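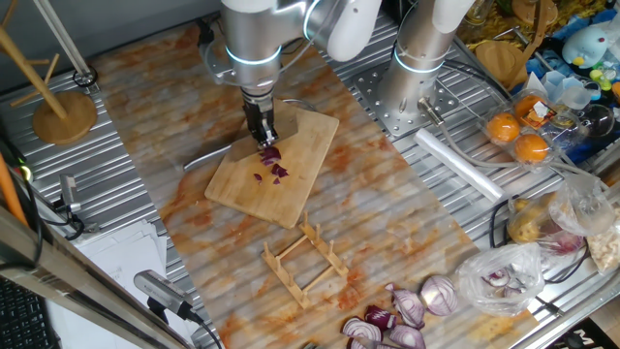
Do photographers of home interiors tell magazines when they have added their own lights?

Most of the photographers we interviewed tell the magazine only when asked, and the magazines seldom ask.

4.2 Window light and its assistants

The phrase "natural light" came up in every one of our 14 interviews, usually within the first few minutes and usually with some pride. It came up again later, when we asked what was in the van. The two answers did not always sit well together. Ronaldo Sison, who has shot living rooms for both Gollton and Onitz, described his style as "just the window, really" and then listed two flash heads, a white umbrella, a bedsheet and a painter's pole. When we read the list back to him he was untroubled. The flashes, he said, were there to help the window.

We take this seriously as a definition. For our participants, natural light seems to name a result, one in which the reader sees a room and thinks of morning. How the morning got there is a matter for the photographer. Analyn Aquino put it in terms of shadows: if every shadow in the room points away from the glass, the light is natural, and she has been known to produce such shadows at 9 in the evening with a flash standing in the flower bed. The homeowners made her tea and asked her to mind the hostas.

To see whether this working definition left any trace on the page, we went through 143 published interiors for which the photographer could still supply the original files. Coding was done separately by the first and second authors, who then met to discuss their differences and found they had many. Kitchens were the worst. A kitchen at midday has a window at one end, lamps under the cupboards and a ceiling fixture the owner paid a great deal for and wishes to see lit, and each of these is a different color. Photographers usually shoot the room several times and blend the exposures afterward. Whether a blend of four exposures counts as added light was argued over two afternoons, and we finally gave it its own category, which pleased neither coder.

Shiny surfaces were more helpful. A soft source placed near the camera will often turn up in a tap, a kettle or the leg of a bar stool, as a bright stripe with a darker band beside it. Retouchers clean up the large reflections and tend to leave the narrow ones alone. Wai-kit Kong, who retouches for Mangubat, told us he stops at anything thinner than a spoon. We are grateful for this policy, without which the section would be a good deal shorter.

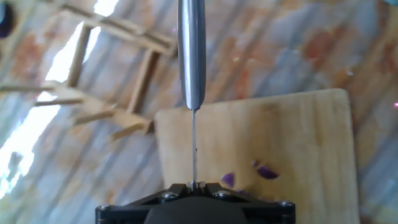

Figure 4. White highlights and darker gray reflections on an upright metal rod.

A stripe alone proves little, of course. Tall windows make stripes too, and so do white doors, fridges and a client standing in the doorway in a pale shirt. We therefore treated a highlight as evidence only when its direction disagreed with the windows shown in the same picture, and when the original files offered no doorway or appliance to blame. This rule is strict and certainly misses cases. Mylene Lacson, shown an early version, remarked that it would clear her of nearly everything she had ever done.

The art desks were calmer on the subject than we expected. Lilibeth Espiritu, who chooses covers at Gralby, said she looks first for somewhere to put the title and second for a sofa that does not appear to be sliding downhill. Light came later, and where it came from did not come up until we raised it. She did once turn down a cover because the fire was lit and the garden outside was in full summer leaf. That picture, we learned from its photographer, had been taken entirely by the light of the window. It ran inside, across two pages, with the fire retouched out.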